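Smoky gray phone case, how to clean the milky back?

Soledad Olmedo
Hello to all. I have a see-through gray case for my phone, and the back looks milky to me. I bought it in June for 9 dollars in a small shop in Elmont, without the box, so I do not know if it was always like this. I washed it with dish soap and it stayed the same. Is it dirt, or is the material so?
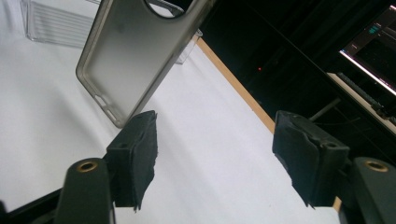
My case, seen from the open side.

The rim is darker than the middle part. My phone fits well and I would like to keep it. Can I use alcohol on it?

Béla Jakab
I think it is a frosted back, and they make it like this so that fingers do not leave marks. Many cases of this kind have a darker edge. Please do not use strong alcohol. Take warm water, one drop of soap and a soft toothbrush, and go carefully in the corners and in the small openings for the buttons. Let it dry for one night before you put the phone back.

Delwyn Gilchrist
mine was the same, buy a new one

Danai Vasilakis
I agree with Béla. Try first on a small place inside. If it does not change, it is the finish and you can stop rubbing.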